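낡은 책상 상판, 연한 회색 무광으로 다시 칠하기

책상을 새로 사면 십 분이면 끝날 일을 며칠에 걸쳐 하는 방법을 적어 둔다. 원목이나 합판 상판이면 거의 그대로 따라 해도 되고, 필름이 붙은 상판이면 3번을 두 번 읽기 바란다.

준비물
- 수성 젯소와 수성 무광 페인트(나는 Midura 2704번, 473ml 한 통을 썼다)
- 수성 무광 바니시
- 사포 120방, 220방, 400방
- 털 짧은 스펀지 롤러와 트레이
- 마스킹 테이프, 커버 비닐, 방진 마스크
- 중성세제와 마른 걸레
- 당분간 책상 없이 살 각오

1. 색부터 정한다
회색은 무난하다고들 하는데, 무난한 사람치고 속 편한 사람 못 봤다. 아침에는 푸르고 저녁 전등 아래에서는 분홍빛이 돌고, 흐린 날에는 조금 초록이다. 색상표의 손톱만 한 칸을 믿지 말고 A4 용지에 칠해서 책상 놓을 자리에 하루 붙여 두자. 나는 이 과정을 건너뛰고 첫 통을 샀고, 그 통은 지금 베란다에서 문을 괴고 있다.

2. 상판을 분리한다
다리를 달아 둔 채로 칠할 수도 있다. 다만 테두리 아래쪽에 흘러내린 자국이 남고, 의자에 앉을 때마다 무릎으로 만지게 된다. 나사는 봉투에 담아 다리에 테이프로 붙여 둔다. '잘 보이는 곳'에 둔 나사는 대개 이사 갈 때 나온다.

3. 닦고 간다
세제로 기름기를 닦고 완전히 말린 다음 120방으로 기존 광을 죽인다. 목표는 윤기가 사라지는 정도이고, 원목의 역사를 발굴하는 것이 목표는 아니다. 이어서 220방으로 고르게 정리한다. 필름 상판은 들뜬 곳이 있는지 손톱으로 훑어 보고, 있으면 그 부분을 벗겨 퍼티로 메운 뒤에 간다. 들뜬 필름 위에 칠하면 페인트가 필름과 함께 떠난다.
가루는 청소기로 빨아들이고 물기를 꼭 짠 걸레로 한 번 더 훔친다.

4. 젯소는 얇게 두 번
한 번에 두껍게 바르고 싶은 마음이 들 것이다. 참는다. 한 번 바르고 통에 적힌 시간만큼 말린 뒤 400방으로 살살 문지르고 다시 바른다. 첫 번째 젯소는 누가 봐도 망한 것처럼 보이는데, 원래 그렇게 생겼다.

5. 페인트
롤러에 묻힌 페인트는 트레이에서 한 번 덜어 낸다. 긴 방향으로 끝에서 끝까지 밀고, 먼저 칠한 줄의 가장자리가 마르기 전에 다음 줄을 겹친다. 무광은 덧칠한 자국을 정직하게 보여 주므로, 마르기 시작한 자리를 "여기만 조금" 하고 건드리면 그 조금이 제일 먼저 눈에 띈다. 보통 두 번이면 되고, 짙은 상판이었다면 세 번 칠한다.
실내 온도가 27도를 넘는 날은 피하자. 롤러가 반대쪽 끝에 닿기도 전에 출발점이 굳는다. 나는 8월에 했다.

6. 바니시와 기다림
바니시도 얇게 두 번 바른다. 손으로 만져서 묻어나지 않는 것과 다 굳은 것은 다른 이야기다. 모니터를 올리는 건 최소 5일 뒤로 미룬다. 이 충고를 어긴 Chalerm Mahawong 씨의 책상에는 지금도 키보드 고무발 자국이 네 개 있고, 본인은 위치 표시용이라고 주장한다. 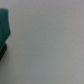
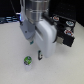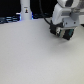

연한 회색 면 세 장. 두 번째와 세 번째는 무광 상판.

자주 받는 질문

젯소를 꼭 발라야 하나요?
안 발라도 칠은 된다. 얼마나 붙어 있을지를 모를 뿐이다.

컵 자국이 남습니다.
바니시가 덜 굳었거나 너무 얇다. 한 달쯤 컵받침을 쓰고, 그래도 남으면 400방으로 가볍게 문지른 뒤 한 겹 더 올린다.

붓으로 해도 되나요?
된다. Stefaniia Dmytriv 씨는 전부 붓으로 칠하고 붓 자국을 '결'이라고 부른다. 모서리는 어차피 붓이 편하다.

남은 페인트는요?
뚜껑 안쪽 홈을 닦고 꽉 닫아 얼지 않는 곳에 둔다. 색 번호와 칠한 달을 뚜껑에 적어 두면 나중에 찍힌 자국을 메울 때 쓴다. 작은 유리병에 조금 덜어 두면 큰 통을 매번 열지 않아도 된다.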